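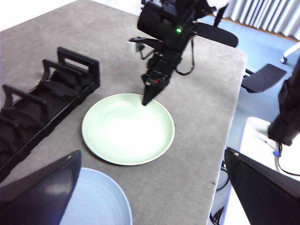
Black rack with the upright frames, plus the green plate and the pale blue one with the wide rim

Plates won't stand up straight in my slotted dish rack

Posted in October by Fitzgerald Pruitt, Kitchen & Dishes board

Hi all, long time reader, first time I've had something worth bugging you about. I finally gave up on my old wire drainer (rust on every corner, orange marks on the counter, the whole deal) and bought a long black rack, the kind with a row of upright rectangular frames and little padded tabs down between them. It's a Skovari, in case anyone has the same one. I like it a lot! It's narrow, it doesn't rattle, and the plates don't clink against metal anymore.

My problem is the plates themselves. I've got two kinds. The light green ones are from a set called Ilie, round, pretty shallow, with a rim that only comes up a little. The pale blue ones have a wide flat rim and those faint rings in the glaze, and they came from my aunt when she moved out of her place in Dultstead, so I'm not getting rid of them no matter what anybody tells me.

The green ones drop right in and stay put. The blue ones lean. If I put one in by itself it tips back until the rim rests on the next frame over, and if I load a bunch of them they all slump the same way like people asleep on a bus. Then the faces touch and there's a wet patch between them in the morning. I've tried turning the rack around and I've tried starting from the other end, same thing.

Am I loading it wrong, or are wide rims just a bad match for this style? Also, does it matter that I keep it on a carpeted top? I have a gray carpet-covered table by the sink that I use for overflow, and I've been wondering whether the rack sinks in a bit on one side. I'd rather not buy another rack if I can help it, but I would if somebody has one they love.

Ruan Lekota
Oh, I know this one, I fought with it for a whole winter! Wide rims are the trouble, you're right about that. When a plate has a big flat rim, the part that ends up down in the slot is thin, and all the weight is in the middle sitting off to one side of it. So it leans toward its own back. Your green ones have hardly any rim to speak of, so they sit closer to straight.

What worked for me was skipping a slot. One blue plate, one empty slot, next blue plate. They still lean (mine never did stand up perfectly straight) but they lean on a frame and not on each other, and the air gets through. You lose half your room, I know. I just put the small-rimmed ones in the leftover space at the end, all facing the same way.

The other thing is which way they face. Put the eating side toward you, and have the back of the plate tip toward the frame behind it. If you have some facing one way and some the other, you get two plates with their faces together and that's your wet patch. My husband loads ours like he's shuffling cards, so I end up redoing it most nights, but it takes a minute.

About the carpet top, yes, I'd get it off there! A rack full of plates is heavier than you think. I put my stack on the kitchen scale once and one dinner plate came to 400 grams, so multiply that out. Any soft surface is going to give under the heavy end. And it's going to hold water. If you have to keep it there, slide a flat tray or an old cutting board underneath. I used a baking sheet for ages. It looked terrible and it worked fine.

dishpit_dan
get a burholm. got mine on sale and it holds everything. done

Fitzgerald Pruitt
Thank you Ruan! Tried the skip-a-slot thing tonight with the blue ones and so far they're leaning on the frames and leaving each other alone, so I'll see what they look like at breakfast. I also stuck a cutting board under the whole rack and I think it did level out some, although the board is a little short and the end of the rack hangs past it. I'll look for a longer one.

Dan, which Burholm? I looked and there's one with wire loops and one with pegs, and the peg one seems like it would have the same issue with my rims. How far apart are the slots on yours? Mine has to hold a plate that's wider at the rim than I'd like to admit.

Ruan Lekota
If it's the peg one, my sister has it, and her big plates do fine but her saucers fall straight through the gaps. Maybe hang on to what you've got for now. And let the rack itself dry out upside down once in a while, because gunk gets down around those padded tabs and you won't notice until it smells. An old toothbrush gets in there.

We use cookies to remember your settings and keep you signed in. By continuing to browse the boards you agree to our cookie notice. Want the best household threads in your inbox? Join 2,000 other readers of our monthly newsletter.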